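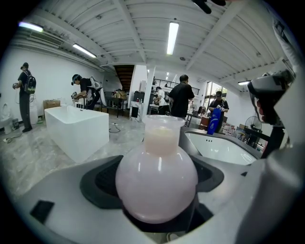
A pink round-bottomed bottle with a frosted neck, held upright in the work hall at Candano.

Candano hall takes on bathroom and household goods

DOTUNPORT, 5 August 2025 – The handling hall run by Candano on the east side of Dotunport has widened the range of goods it works with, the company said in a notice to its neighbors and suppliers.

The hall opened in April with kitchen items only. It now also takes bottles, jars, bathroom articles and small household goods, and the number of different items on its list has gone from 133 to 491.

Hernán Quintero, who manages the site, said rounded containers were the most requested addition. Suppliers had asked for them from the first week, he said, but the hall did not have enough shelf space until the storeroom next door was cleared in June.

"A square box is easy to store and easy to set down," Quintero said. "With a round bottle you have to think about where it goes and what is next to it. We keep those on the low shelves now."

Glass is accepted if it is empty and has its cap on. Sprays, paint and anything with a damaged label are still turned away. Each supplier may bring up to 100 items per delivery, and deliveries go to the side door on the Vornusitz road. The front entrance is for staff and visitors.

Candano has also changed its hours. The side door closes at 5 p.m., an hour earlier than before, after residents on the road complained of vans waiting in the evening. The town has put up a sign at the turnoff.

Suppliers who brought goods under the old list do not need to register again. New ones can pick up a form at the front desk.

Recent items
Cusi bridge down to one lane until repaving is finished
Vornusitz library extends summer hours
Dotunport market moves stalls for drainage work
Bus shelter replaced on the harbor road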